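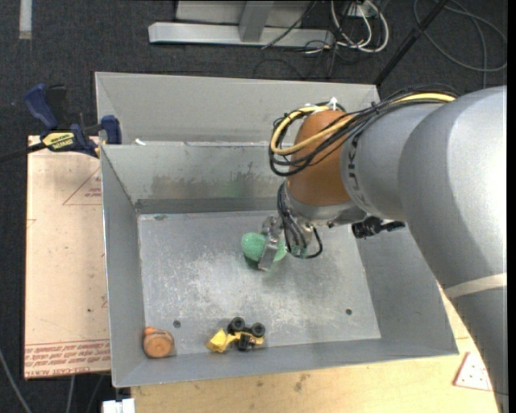

*Photo: Kobina Akpalu / Rikside*

I got the Drorkthorpe job because of a typo, and I've never owned up to it until now.

It was March, I'd been out of work for 14 weeks, and I was filling in my 33rd form on Girero, the hiring site everyone used back then. You'd upload your CV, and it would cheerfully ask you to type the whole thing out again in little boxes (why, though?). By the time I reached "Previous role" I was half asleep. I'd been a payroll clerk. I typed "patrol clerk" and pressed send.

Two days later a Mrs Bošković rang. She sounded thrilled!

"Your patrol work," she said. "Would you say it was mostly nights?"

Well, I had done the year-end run until gone ten once or twice, so I said yes, some nights. She asked if I'd ever had to deal with anyone difficult. I thought of the sales team and their mileage claims and said oh, constantly. Had it ever got physical? A man had thrown a stapler, I told her, but we'd talked it through and he'd signed the form in the end.

There was a long pause, and I could hear her typing.

"And you stayed calm?"

"I had 4 more envelopes to get out," I said.

She offered me the job there and then, on more money than I'd ever earned. I put the phone down, danced round the kitchen, rang my mum, and only then went back to read the advert properly. Head of Security, it said. Own torch preferred.

I went out and bought a torch.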